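Lists > masside-floors > Archive > Re: Level or leave it?

Date: 12 September 2022
Subject: Re: Level or leave it?

> We bought a house on Ronero Lane in May. The back bedroom drops toward
> the outside wall, and a marble rolls off on its own. It's 18 mm low over
> the width of the room. One contractor wants to pour leveler over the
> whole floor. Is it worth doing before the new boards go down?

I would hold off on pouring anything. We had much the same slope in our house, 28 mm at the worst corner, and the first thing to find out is if it's still moving. Put pencil marks on the wall at floor height, measure to a laser line, and check again in 8 weeks.

If nothing has changed, look at the joists before you add weight. Ours were sound, so we screwed tapered strips along the tops and laid new subfloor over them. It took 9 sheets. The strips came from Danladi, cut to the measurements we gave them. The Fustura leveler is fine on concrete but I wouldn't use it over old boards.

Doors need trimming afterward, so leave the baseboards off until that's done. 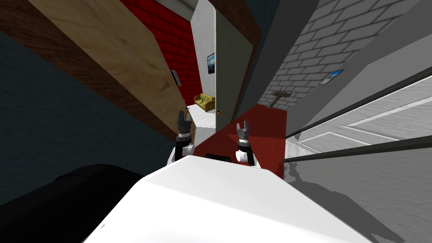
Room at a steep tilt (computer rendering)

Ours never felt that bad, even at the low corner.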